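Magazine > Maison > Bureau et rangement

Le tableau de liège reprend du service

Il avait disparu des cuisines avec l'arrivée des portes de frigo aimantées, puis des bureaux avec celle des agendas partagés. Le tableau de liège n'a pourtant jamais quitté les catalogues, et les ateliers qui en fabriquent encore ne s'en plaignent pas. Chez Cidberg, petite maison qui encadre du liège depuis deux générations, on en sort toujours en quatre formats, avec un choix de bois clairs ou rougeâtres.

Réjean Caron y travaille à l'encadrement. Il reçoit les panneaux déjà pressés, les coupe, les colle sur un fond rigide et monte le cadre. Il parle du liège sans lyrisme. « C'est de l'écorce broyée et agglomérée. Si le grain est fin, la punaise tient et le trou se referme à peu près. Si le grain est gros, ça s'effrite au bout d'un an et vous retrouvez des miettes sur la plinthe. » Pour juger un panneau en magasin, il conseille de passer le pouce sur la surface, en appuyant. Un bon liège ne laisse rien sur le doigt.

L'épaisseur compte aussi. Les modèles bon marché sont parfois constitués d'une feuille de liège très mince posée sur du carton, et la pointe de la punaise bute dessus. On finit par l'enfoncer de travers. Un panneau correct laisse entrer la pointe entière. Le cadre, lui, sert surtout à protéger les chants, qui sont la partie la plus fragile : c'est par là que le tableau s'abîme quand on le pose debout par terre en attendant de trouver le niveau à bulle.

Au mur ou à plat

L'usage mural est le plus connu, et il reste le meilleur pour les papiers que toute la maison doit voir : calendrier scolaire, ordonnances, horaires de la déchetterie. On le place à hauteur des yeux de la personne la plus petite qui s'en sert, ce qui oblige souvent à descendre de vingt centimètres par rapport à l'endroit où on l'aurait mis d'instinct. Il faut éviter le dessus d'un radiateur, qui dessèche le liant et fait bomber le panneau.

L'autre usage est moins courant. Il consiste à laisser le tableau couché sur la table de travail, comme un sous-main, et à y composer ce qu'on accrochera ensuite. Les couturières le font depuis longtemps avec leurs gabarits. Les enseignants aussi, pour préparer un affichage. On déplace les papiers sans les piquer, on regarde, on recommence, et on ne sort les punaises qu'à la fin. Une table blanche aide beaucoup, parce que l'œil distingue tout de suite ce qui est sur le liège de ce qui traîne à côté.
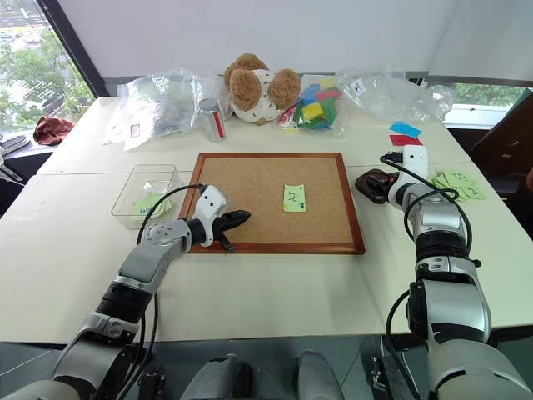 Le papillon adhésif convient bien à cette méthode, à condition de ne pas trop lui en demander. La colle repositionnable accroche mal sur une surface granuleuse, et une note posée le soir sur un tableau vertical a de bonnes chances d'être au sol le matin. À plat, le problème ne se pose pas. Si l'on tient à l'utiliser au mur, une punaise dans le coin supérieur règle la question.

Pour la couleur, les teintes pâles se lisent mieux que les fluorescentes sur le brun du liège. Le vert clair et le jaune doux ressortent sans fatiguer. Le rose orangé et le kraft, en revanche, se confondent vite avec le fond. Quant à l'écriture, un feutre foncé et un seul mot, ou un seul chiffre, suffisent le plus souvent. Certains numérotent leurs notes et gardent le détail dans un cahier. Le tableau reste lisible de loin et le cahier fait le reste.

Ce qui va autour

Un tableau ne range rien à lui seul. Il lui faut à portée de main une boîte pour les punaises, les notes vierges et les papiers décrochés. Le plastique transparent est pratique pour cela, puisqu'on voit le niveau baisser. Besto et Luseo proposent tous deux des bacs de ce genre ; ceux de Luseo ont des parois plus droites et s'alignent mieux dans un tiroir, ceux de Besto s'empilent. La gamme Joseph, plus chère, ajoute un couvercle dont on peut se passer sur un bureau.

L'entretien est simple. Un aspirateur avec la brosse douce, un chiffon à peine humide sur le cadre, jamais d'eau sur le liège. Les trous anciens se resserrent un peu si l'on passe dessus un linge tiède bien essoré puis qu'on laisse sécher à plat. Réjean Caron le fait en mai, quand l'atelier tourne au ralenti, sur les panneaux que des clients lui rapportent. Le plus vieux qu'il ait repris avait servi dans une école. Il a changé deux baguettes du cadre et gardé le liège.

Pour décrocher tout ce qui est périmé, il n'y a pas de méthode particulière. On couche le tableau sur la table, on enlève tout, et on ne remet que ce dont on a besoin cette semaine.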